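Refilling glass ketchup bottles – is it safe?

Bresico
I buy ketchup in a big can and fill it in small bottles for our kitchen. My sister says this is bad. What do you think?

Tostov
Fine, if you boil the bottles first. I keep mine 3 weeks in the fridge.

Zena22
I disagree – 3 weeks is too long. Use it in 4 days.

Bresico
Thank you both. My daughter's kitchen is easier to manage. 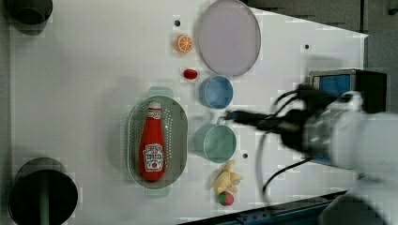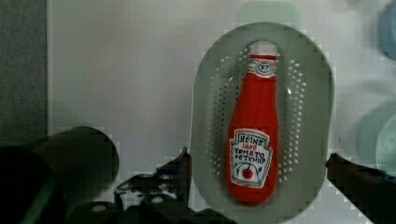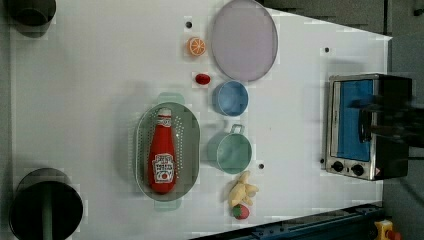
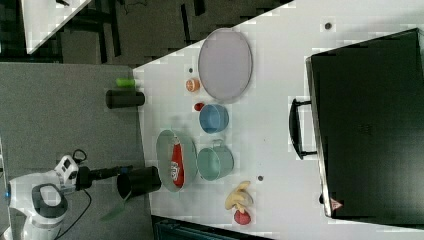

Play kitchen things on the white table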